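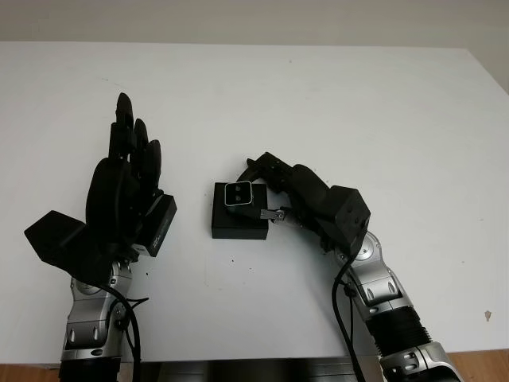
Small black box on a white tabletop.

Posted May 26, 2025

The county finally released its review of the January search on Stedach. I was on one of the ground teams. Going to go through what it says and add what I remember, in a thread so it's all in one place.

Short version for people who weren't following: a man in his sixties went for an afternoon walk from the Ndung'u trailhead, didn't come home, and was found alive on the second morning. He had a broken ankle and was very cold. He's fine now and has asked that his name stay out of it, so I won't use it.

Stedach is 3,404 feet at the top. People from out of state laugh at that. It's steep on the north side, it's thick with rhododendron, and most of it has no cell signal once you drop below the ridge.

His wife called the sheriff's office a little after dark. The review says the call was logged as a welfare check at first and sat for a while before anyone passed it to search and rescue. The county says dispatch has changed how those calls are coded.

I don't want to pile on dispatch. She told them he was late, he's an adult, he had walked that trail for years. Most of those calls end with the person pulling into the driveway. But it did cost time, and I'm glad the review says so in plain words.

We got the page at home. I was eating dinner. From my house in Vudance it's a long drive to the trailhead and the last part of the road hadn't been plowed. I parked behind the command trailer and signed in.

Jamila Nanayakkara was running the search that night. She's done this a long time. She had the map taped up already and was on the phone with the wife, asking what he had on, what he carried, whether he'd talked about any other route lately.

That last question turned out to matter and I'll come back to it.

First night we ran the main trail and the two side trails that people usually take by mistake. That's standard. You send small, fast teams down the places where lost people most often end up, and you look for sign on the way. You don't start with a line of people in the brush.

My team had the lower loop. We called his name, blew whistles, stopped and listened, then moved and did it again. The listening is the hard part. Everybody wants to keep walking when it's that cold.

We found boot prints at the creek crossing. They were the wrong size. We marked them anyway and radioed it in, and that's in the review too, on the clue log page. A clue that rules something out still goes on the log.

Radio was bad all night. The review spends a lot of pages on this and it should. From the lower loop we could hear command but they couldn't hear us unless we climbed back up to the saddle. Another team had the same trouble farther east.

At one point we were out of contact long enough that Jamila had a second team ready to come look for us. We were okay. We'd been in a dead spot. But those were people who could have been searching and they were standing by for us.

The recommendation is a portable repeater that can be carried up to the ridge and set there at the start of any search on that side. The county has priced one. It goes to a vote with the rest of the equipment budget.

If you live in the county, that's a thing you can email your commissioner about.

They pulled us in before dawn to warm up and rest. Some people slept in their trucks. A church in Vudance had sent soup and coffee up the hill, and I ate more of that soup than I should admit to.

The second day is when the dogs came in. Conceição Figueiredo drove over from Damomport with her shepherd and worked the ridge in the afternoon, when the air was coming up the slope.

For anyone who hasn't seen it: an air scent dog isn't following footprints. It's working the wind and looking for human scent from anyone out there. So you want the slope clear of other searchers if you can manage it, and we'd had people all over it.

The review is fair about that. It says the dog team should have been called at the same time as the ground teams and not the next day. Damomport is in another county and the request had to go through two offices. There's now a standing agreement so the search manager can call directly.

Even so, the dog showed interest at the top of a drainage on the north side, late in the day. Head up, pulled hard, then lost it. Conceição marked the spot and gave Jamila a wind direction. The wind quit right after and they couldn't work it any further.

Back to the question about other routes. When Jamila called the wife again that evening she remembered he'd mentioned an old logging grade he used to hunt from when he was young. She didn't know where it was. It isn't on the current map.

A retired forester had a copy of an older map at home and brought it up to the trailer. The grade was on it. It ran along the north side and crossed that same drainage, well below where the dog had alerted.

So now you had a place and a reason he might be in it. The trouble was getting there in the dark. There was ice on the rock and a drop near the bottom. Jamila held the teams until there was some light. Some of us didn't like it. I didn't like it.

I've thought about that a fair amount since. The review looked at it and agreed with her. Having read the page on slope and ice conditions, I agree with her too. I wasn't the one who had to make the call and I'm glad of that.

We went in at first light, eight of us with a litter and ropes. The grade is mostly grown over. You could tell you were on it because the ground was flat under your feet and nothing else on that side is flat.

We heard him before we saw him. He was hitting a rock against a log, three knocks and a pause. He told us later he'd lost his voice the first night and had been doing that whenever he was awake.

He had slipped crossing the drainage and couldn't put weight on the foot. He'd pulled himself under a big hemlock, where the ground was bare, and packed dry leaves inside his coat. He had a wool hat and half a bottle of water. No light, no whistle.

Our medic splinted the ankle and got him into a bag with heat packs. Carrying him out took much longer than walking in. You rotate people on the litter constantly, and on the steep part we had to rig a line and move it a little at a time.

His wife was at the trailer when we got there. That part's theirs so I'll leave it alone.

What the review says went well: the clue log was kept properly, every team was briefed before going out, the family had one contact person the whole time, and no searcher was hurt.

What it says went badly: the late call-out, the radios, the late dog request, and sign-in. Several people drove up to help and started walking without checking in at the trailer. They meant well. Command didn't know they were there and one set of their tracks got followed as a clue.

Please check in. If you want to help on a search and you aren't on a team, go to the trailer and ask. There may be a job for you at the road or there may not be one, and either way they need to know where you are.

The county is also going to add the old grades to the search maps. If you or your parents worked timber on Stedach and you have old maps in a drawer, the sheriff's office wants to scan them. They'll give them back.

I've had some messages asking what to carry for a short walk. I'm not a gear person. A headlamp, a whistle, something to keep the wind off, and more water than you think. It all fits in a small pack and you can leave it by the door.

And tell somebody the route. The trailhead by itself isn't enough. "I'm going up Ndung'u and I might go look at the old grade" would have sent us to the north side the first night.

Somebody asked if he'll be billed. No. This county doesn't charge for search and rescue and the review doesn't suggest changing that. If you're in trouble, call early. We'd much prefer to be turned around on the road.

Somebody else asked about joining. The next intake is through Vudance Search and Rescue. There's a background check, a pack test and a first aid course. You don't have to be young or fast. We need people on radios and maps as much as we need people on the hill.

The full review is on the county website under public safety. The map pages didn't scan well, so if you want to read the labels ask for a paper copy at the front desk.

One correction to what I posted back in January: I said the dog team had come up the first night. That was wrong, they came the second day. Sorry to Conceição, who was very polite about it.

I'll answer questions when I can. I won't answer any about him or his family.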